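Korow Theological Forum
Doctrine and Terminology: "Impassibility" in the revised study guide
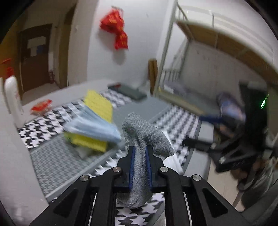 Does the term "impassibility" mean that God is indifferent to human suffering?

The classical term denies that God is acted upon or altered by creatures. Indifference is a separate claim, and the guide's glossary treats the two under different entries.

R_Maurya
Members preparing the August unit are asked to note that the glossary entry now runs to 205 words. The previous entry used "unfeeling" as a synonym. The reviewers at Briltstead considered that word misleading and have withdrawn it.

MUrban
I do not favour the change as it stands. Lay readers understood "unfeeling", even where they objected to it. The new entry requires a working knowledge of act and potency, and our parish readers do not generally have one.

V. Kratochvíl
With respect, a familiar word that conveys the wrong doctrine is of little service. The patristic writers applied the term to God and still spoke freely of divine mercy. A student who begins with "unfeeling" will read those passages as contradictions.

MUrban
Some of us do read them as contradictions, or at least as an unresolved tension. The guide should record that modern theologians have rejected the term outright. One sentence on page 14 is insufficient.

Z.Michalík
The Turness edition sets both positions side by side and leaves the judgement to the class. Could its layout be adopted for the second printing?

R_Maurya
The request may be submitted in writing to the editorial office. The first printing of 1,247 copies has already been distributed, so any amendment would appear as an insert.

V. Kratochvíl
I would support an insert, provided that the definition itself is left alone – the objections belong in the commentary.

MUrban
Agreed as to placement. I maintain my view on the wording and will forward a draft.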